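How to Count a Pavane Before You Play It

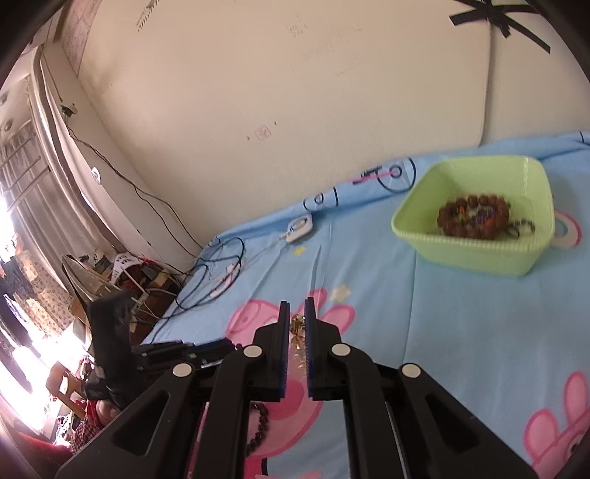
Posted by the Skesach Early Music editor, lute and viol beginners' pages
Apr 8, 2024

Most beginners start a pavane too fast. The notes on the page look easy, so the first strain goes by at a trot and the divisions in the repeat fall apart. Work out the count first and leave the instrument in its case.

You need a pencil, a metronome and a copy of the music. The piece used here is the Skerico Pavane from the Tai book, but any pavane in three strains will do.

1. Mark the strains. Look for the double bars and write A, B and C over them. If the repeats are written out with faster notes, mark those as A2, B2 and C2. They have the same number of bars as the plain versions.

2. Find the step. A pavane is walked in two singles and a double. Say "single, single, double and close" while you walk across the room. The double takes as long as the two singles together.

3. Match the step to the bars. Editions differ. In the Tai book one single fills one bar, so the whole pattern takes four bars. If your edition halves the note values, it may take two. Pencil a small tick where each pattern begins.

4. Set the metronome. Start at 100 to the quarter note and clap the rhythm of the top line. Then switch to the half note and set the metronome to 50. The speed is the same, but you will stop accenting every beat.

5. Check the fastest bar. In our piece it is bar 26, where the running notes begin in the top line. Clap it at your chosen speed. If you can't, slow the whole piece down, including the plain strains.

6. Play the bass alone. Keep walking the pattern in your head. Bar 23 has a tied note that many players cut short, so count it out loud.

7. Add the top line, one strain at a time. Don't go on to the repeats until A, B and C all hold the same speed.

The Distex reprint leaves out the double bar after strain B. Pencil it in before you start.

If a galliard follows the pavane in your book, count it separately. It moves in three, and the tunes are often related.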